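Sim cell notebook, Medorthorpe, cell 2 (the mug cell)
June, started 9:40, entry by me, checks by Kaja Adomaitis

Carrying on from the wrist camera work. State of things when I sat down: the cell loads, the arm homes, the two tables sit where the layout file puts them, and the gripper closes on command. The grasp checker disagrees with itself between runs and I don't trust the collision shape on the teal mug. Fashola supplied the mesh through the Grurnarstead asset share. It came in as a visual mesh with one convex hull for contact.

One convex hull is wrong for this part. A hull fills in the handle loop and caps the mouth, so any finger that tries to go inside the loop meets an invisible face and gets pushed out. That explains the closes where the jaw stalls early with nothing visible between the pads. Replaced it with a decomposition, 36 pieces max. Handle gap is now open in the contact view. Mouth is open too. Left the mass alone and recomputed the inertia from the new pieces.

Second item, solver settings. Was running on defaults inherited from the old Zirar cell, where parts were heavier and nothing rolled. Changes:

contact stiffness on finger pads: 3000, same as the sister cell
solver iterations per step: 92, up from the default
contact margin on the mug: halved
pad friction: unchanged until the stiffness is settled

Do not change friction and stiffness in the same run. We did that in the last round and lost an afternoon working out which one had moved the result.

Third item, camera mounts. The wrist view and the two table views are rendered from separate mounts and each has its own near clip. The wrist mount had a near clip long enough to slice through parts when they were close. Shortened it and saved the mount as its own file so a cell reload doesn't overwrite it. Renders from the cell with the new hull and clip loaded:

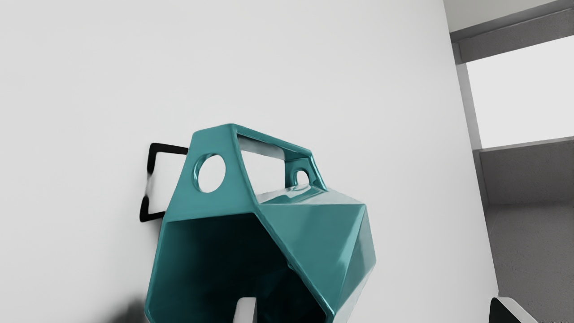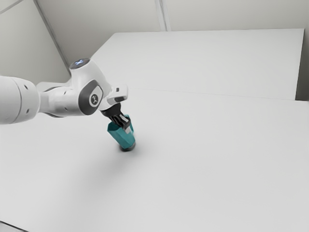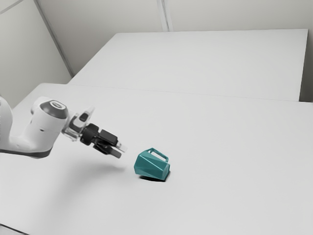

Reset logic next. The old script put the arm home first and respawned the mug second. If the jaws are closed on the handle at reset, the arm drags the mug along for a few steps before it is deleted, and the logged final pose is garbage. New order: freeze physics, log pose, open jaws, delete mug, home arm, spawn mug, settle, unfreeze controller. The settle wait is now tied to mug velocity with a timeout. A fixed wait was fine for upright spawns but too short for spawns on the side, where the facets let it rock before it stops.

Kaja asked whether the facets themselves are a problem. Probably yes for pad contact. A flat pad on a flat face is fine, a flat pad across an edge gives two contact points that swap every step, and the logged force goes to sawtooth. She wants to try a soft pad model. I would sooner filter the log first and see what is left - soft pads will cost us step time and we are already paying for the extra hull pieces.

Gripper calibration: commanded zero and reported zero were off by a small constant. Traced it to the finger joint limit being set inside the mechanical stop. Moved the limit to the stop. Re-ran open and close 3 times, and the reported position came back the same each time to the last digit we log.

Also found that the status light on the wrist cap is a material with emission turned on and has no link to controller state. Don't use it for debugging. If somebody wants a real state indicator, it needs a hook in the controller node.

Housekeeping: layout file, mount file and mug asset are now under version control together. Before this they lived in separate folders and could be updated independently, which is how the Medorthorpe and Grurnarstead copies drifted apart. Pull all of them or none.

Open:
- force log filter, me
- soft pad trial on a branch, Kaja
- ask Fashola if the other mugs in the set also shipped with a single hull
- step time before and after the decomposition, not measured yet
- table friction still has the Zirar value, needs a look

Stopped 16:15. Cell left at home pose, physics frozen, logs copied.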